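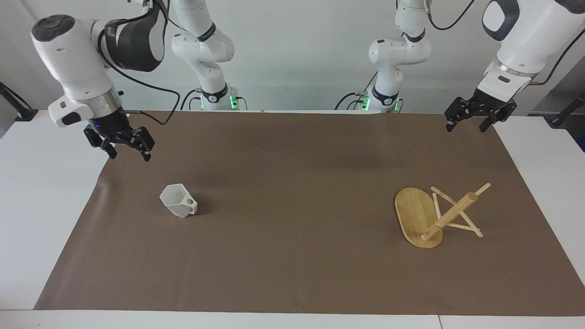
Teaching two arms to hang up one cup

Setting a cup on a stand takes a person a second or so, with most of their attention elsewhere. Teaching it by remote control takes an afternoon and teaches you how little you know about your own wrists. We use the Beraren control handles at Cluklow, but any pair of leader handles will do.

Before you start

Cover the table with brown paper. Arms that miss will drag their fingers, and paper is cheaper than a tabletop. Smooth the middle and leave the wrinkles at the sides alone. You will lose that fight.

Park both arms high with the grippers open. Check that the lights on both bases are green. If they are any other color, go and read the Khoury manual, which is 700 pages long and has a good index.

Put the cup on the left and the stand on the right. Tip both onto their sides. A robot that has only ever seen an upright cup will regard a fallen one as somebody else's problem.

Recording a demonstration

1. Start the recorder, then count to two before moving. Clips that begin mid-lunge get thrown out.

2. Bring the right-hand arm down to the cup. If you are facing the robot, that's the one on your left. You will get this wrong once, loudly.

3. With the other arm, take the stand by the edge of its base and bring it upright. Don't grab the thin crossed sticks. They look like handles and they are not up to the job.

4. Keep hold of the base. Lift the cup, turn it so the mouth faces down, and lower it over the end of the dowel. Go slowly for the last inch. If it catches, back off and try again in the same clip, so the robot sees a recovery.

5. Let go, lift both arms clear, and stop the recorder. No victory wave. It will learn the wave.

Between clips

Move things. Turn the cup a little, slide the stand over, swap which way the mouth points. People think they are placing objects at random and then put the cup in the same 3 spots all day, so we roll a die.

How many is enough?

Our first try at Jetilberg used around 3000 clips, a good share of them recorded after lunch and looking like it. Start with a small batch, train on it, and watch where the arms hesitate. Record more of whatever that is. Stop when your hands get tired, and delete the last few clips you made before you noticed.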